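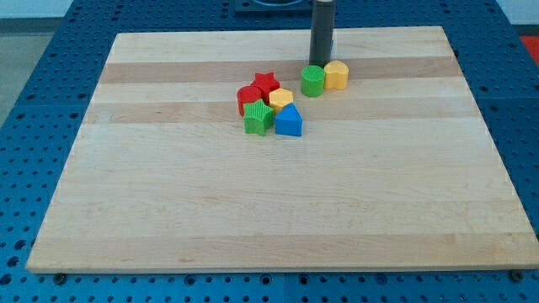

4. Clearing a surface: how close are we?

Of all the chores in our study, clearing a surface is the one we were most eager to run. It is a job every home and every small shop has in some form. Toys are left on a kitchen counter, fasteners are left on a bench, and somebody has to pick them up and put them where they belong. It asks for no strength and very little reach. A four-year-old can do it, under protest. We thought it would give us an honest reading of what a single arm with a learned policy can do today, and we were surprised, mostly in the good direction.

4.1 Task and objects

The task is stated to the system in one sentence: move everything on the board into the bin. The bin sits to one side of the arm, and its position is fixed for all trials. The board is an ordinary wooden cutting board laid flat on a perforated metal table. We chose it over a bare tabletop for two reasons. Its darker stripes give the vision model some of the clutter it would meet on a real counter, and its edge marks the limit of the work in a way that both the policy and a human judge can agree on.

The objects in the toy condition are plastic shape-sorter blocks with finely ribbed sides (Figure 2). They differ in outline, and that matters more than we expected. A cylinder can be taken from any side. A hexagon offers flat faces in pairs. The star and the heart are another matter: close two fingers on a star in the wrong place and the point slips, the block turns, and the next attempt starts from a worse pose than the first. The arch block, with its roof-like top, is easy across the flat faces and poor across the slopes. Color does almost nothing for the grasp, but it does help the segmentation step tell one block from the next where they stand close together.

Layouts were set by hand from a printed list. Each layout belongs to one of three classes: scattered, where every block has clear space on all sides; grouped, where most of the blocks stand close together; and mixed, where a group stands near one or more blocks set slightly apart. Figure 2 is a mixed layout, with a green cylinder and a yellow heart set off from the rest by a short gap. We like this class best as a test. It looks easy to people, and it contains a real decision – whether to start with the pair or with the cluster.

4.2 Systems compared

We ran two policies on the same arm. Disum plans a grasp for each visible object, ranks the grasps, and carries out the best one before looking again. Adska is trained end to end from demonstrations and outputs short bursts of motion with no explicit list of objects. Both received the same camera views and the same one-sentence instruction. The demonstrations for Adska were recorded by Fotini Politis, who also set the time limit of 90 seconds for a single pick after watching how long people were willing to wait before reaching in to help.

The shop-floor condition used the same board and the same bin, with the blocks replaced by Jetik pipe fittings and a set of Dobson clamps. It is reported in Section 5. We mention it here because the ranking of the two policies flips there, and readers who stop after this section would come away with the wrong idea.

4.3 Results

Across both policies and all three layout classes we recorded 3,779 pick attempts, of which 2,849 ended with the block in the bin. Just over three quarters is a very encouraging number for a task with this much contact between objects. It would have seemed out of reach to us when we drafted the protocol in January. The remaining attempts divide into misses, drops on the way to the bin, and timeouts, with misses by far the most common.

Scattered layouts were close to solved. Disum in particular worked through them with a steadiness that was a pleasure to watch, taking the blocks in a sensible order and seldom needing a second try. Grouped layouts brought both systems down. The typical failure begins before the fingers close at all: on the way down, one finger lands on top of a neighboring block and pushes it over, or the whole group shifts and the planned grasp no longer fits. Adska coped better than Disum here. It had picked up from the demonstrations a habit of nudging a block away from its neighbors first and grasping it second. We never asked for this in the instructions to the demonstrator, and it was the most exciting behavior we saw in the whole study.

In mixed layouts the first choice counted for a great deal. Runs that began with the separated blocks finished more often than runs that began inside the cluster, and the effect held for both policies. Our reading is that early misses in the cluster send blocks rolling or sliding into the free area, so the easy picks stop being easy. The cylinders are the chief culprits once they are on their sides.

4.4 Is it a chore yet?

We think the answer is a partial yes. A machine that clears a board of toys three times in four, pick by pick, is doing real work, and with retries allowed it often gets to a clean board. What it lacks is the speed and the good manners of a person doing the same job. People sweep several blocks together with the side of the hand and drop them in the bin at once. Neither policy tried anything of the kind, and with a two-finger gripper perhaps neither could.

There is also the question of supervision. Our operators stayed within reach of the stop button throughout, and they used it mainly when a block became wedged between the fingers at an angle. A household would not accept that arrangement for long. A small shop might, if one operator could watch more than one bench. We return to this in Section 6, where we look at how long each system can be left alone before it needs a hand.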